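작업 노트 - 토요일, 원격조작 시연 기록 (수저 정리)

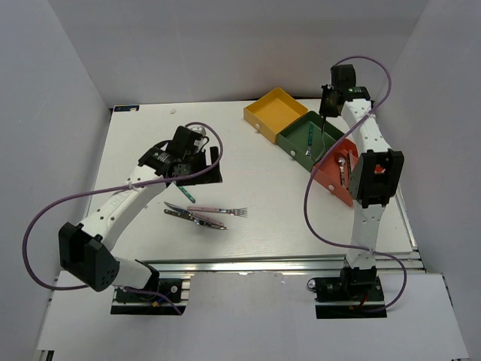

Tadhg Mulligan에게 오전에 메시지가 왔다. 시연을 너무 빨리 하면 정책이 멈추는 순간을 배우지 못하니까, 물건을 놓기 전에 잠깐 기다리는 동작을 꼭 넣어 달라고 했다. 나는 전에 반대로 생각했다. 멈춘 구간이 길면 학습 후에 팔이 그 자리에서 계속 서 있는 문제가 있었기 때문이다. 그래서 오늘은 짧게만 멈추기로 했다.

작업은 지난번과 같다. 테이블 위의 포크, 나이프 등을 서랍 모양 상자 세 개에 나누어 넣는다. 노란 상자, 초록 상자, 빨간 상자를 비스듬히 붙여서 놓았다. 오른팔은 상자 쪽을, 왼팔은 테이블 왼쪽에 있는 것을 맡는다.

기록한 것:
에피소드 길이 상한은 900스텝으로 두었다. 오전에 21개를 저장했고 그중 6개는 버렸다. 버린 이유는 거의 같다. 겹쳐 있는 손잡이를 잡을 때 아래쪽 것이 같이 끌려왔다. 지금까지 Trondard 폴더에 모인 것은 모두 1,613개다.

조작하면서 느낀 점. 얇은 금속 손잡이는 그리퍼를 수직으로 내리면 잘 미끄러진다. 손목을 조금 기울이고 손잡이 중간보다 약간 위를 잡는 것이 나았다. 겹친 것은 위의 것부터 잡되, 먼저 옆으로 살짝 밀어서 떨어뜨린 다음에 들어 올린다. 이 미는 동작도 시연에 그대로 남겼다. 나중에 자르지 말 것.

상자 안에 넣을 때는 손잡이가 벽에 걸리지 않게 높이를 넉넉히 준다. 내가 급하게 하면 리더 암을 쥔 손이 먼저 내려가고 팔로워가 늦게 따라와서, 화면만 보고는 이미 놓은 줄로 착각하게 된다. 두 번 그렇게 실수했다.

보라색 케이블은 손목을 크게 돌릴 때 당겨질 수 있으니 시작 전에 여유를 확인해야 한다. 케이블 타이 위치는 바꾸지 않았다.

오후 할 일
- 왼팔 시연을 더 모으기. 오른팔에 비해 많이 부족하다.
- 처음 배치를 매번 다르게 섞기. 오전 것은 내 습관대로 놓아서 서로 비슷하다.
- Tadhg가 말한 대기 동작을 넣은 것과 넣지 않은 것은 이름을 다르게 저장하기.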